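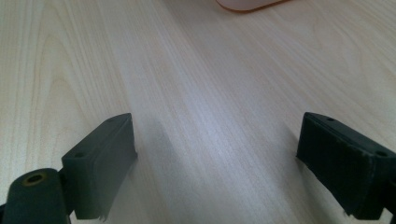 Page 3 of 58

Khang Mạch
Nov 11, 2024

My table is the thing I look at most in this apartment, so today I write a few posts about it.

I bought it in October from a family in Castham who were moving away. I paid 64 dollars and carried it up the stairs with my neighbor Bindu Murthy. We rested on every floor.

The color is light beige, but when I look longer there is also a pinkish tan in thin streaks, and some gray toward the middle. On the left it goes a little yellow. I did not see this in the shop light of their garage.

My favorite part is the grain on the left side. It makes a tall narrow arch, one curve inside another - like a church window, or a hill on a map. On the upper right there is a second curve, but softer. My daughter says that one is a sleepy river.

I wanted to cover it with a cloth, the way my mother always did. Bindu said please wait one month. The month is finished and the cloth is still in the drawer.

A question for people who know tables: do you put oil or wax on a pale top like this? I am afraid to make it yellow everywhere. For now I wipe it with a soft cloth and a little water, always along the lines.

Tomorrow I will look for chairs in Pullatine. Four, if the price is kind.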